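14/04/2018

Picking up the place-name work again after far too long away from it. I spent most of the morning with the Bresville parish papers spread out over both tables, and I'm pleased to say the tithe copies are in better order than I remembered (whoever put the tissue between the sheets, bless you). I want to get down what I have before it goes out of my head, so forgive the rambling.

The name first. Everyone in town will tell you Bresville comes from a family called Bress who kept the mill, and it may well do, but the earliest spelling I can find is from 1618, in a boundary quarrel over a hedge, and there it's written "Braisfeld." No "ville" at all! The clerk writes it the same way both times it comes up, so I don't think his pen slipped. If the second half was "field" to begin with, then the miller's family could just as easily have taken their name from the place. I'd love to find something older. The rental rolls ought to be the next stop, though the handwriting in those is a trial and I'll need a good lamp and a clear afternoon.

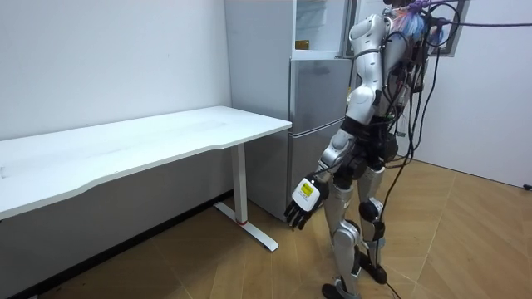
*Robot by the desk and refrigerator, arm down.*

Next, Kairys Lane, which I have been wrong about for years. I always took it for a surname, and so did the people who painted the new sign. But the field book has a "Carries Lane" running along the same bank, and an older hand has penciled "carrys way" beside it. That sounds to me like a carrying road, where sacks were brought up from the water. The present spelling is a puzzle, and I wonder if a map engraver simply guessed. I've put a slip in the field book at folio 126 so that whoever has it next can find the penciling, which is very faint and easier to read with the page tilted.

The lane is also a good deal shorter than it used to be. On the old plan it goes right past the chapel and down to the ford,

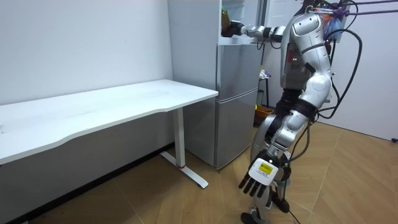

and on the later one it stops dead at the orchard wall, with just a dotted line beyond. I walked that stretch last July and there is still a dip in the ground where it would have gone, full of nettles. I'd like to walk it again before they come up, with the plan in hand this time.

A few smaller things while I think of them:

- Gakex Corner is still a complete mystery. I have it in three spellings and none of them looks like English. My best guess is a badly copied "Jack's," and I wouldn't put money on it.
- The scale on the tracing is 40 rods to the inch. Please check this before measuring anything, as I've been caught out twice.
- The gray folder goes back on the bottom shelf, under the school registers.

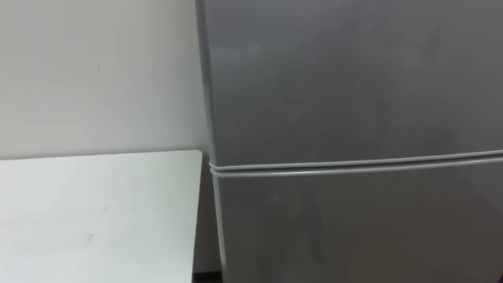 *Refrigerator, both doors, with the seam between.*

Riseva deserves a page of its own and will get one when I have the strength. It's the farm on the north side, and the story goes that it was named by a daughter who had been reading novels. I find that rather charming and would be sorry to lose it, but the deeds have "Rise Over" for the same ground, and if you say that quickly in the local way you're very nearly there. One of the older neighbors told me over tea that her grandmother called it "the Risever," so I'm leaning toward the deeds. I've written it up both ways on the cards for now.
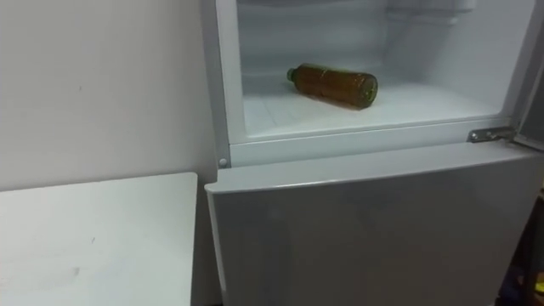 *Amber bottle on its side, freezer compartment.*

The card index has reached 1000 cards, and the drawer has begun to stick. I'm moving the field names into the second drawer and leaving the streets and farms where they are. Still to copy out: the hedge quarrel in full, both sides of the chapel plan, and the note on the back of the glebe map that I keep forgetting to bring my good glasses for.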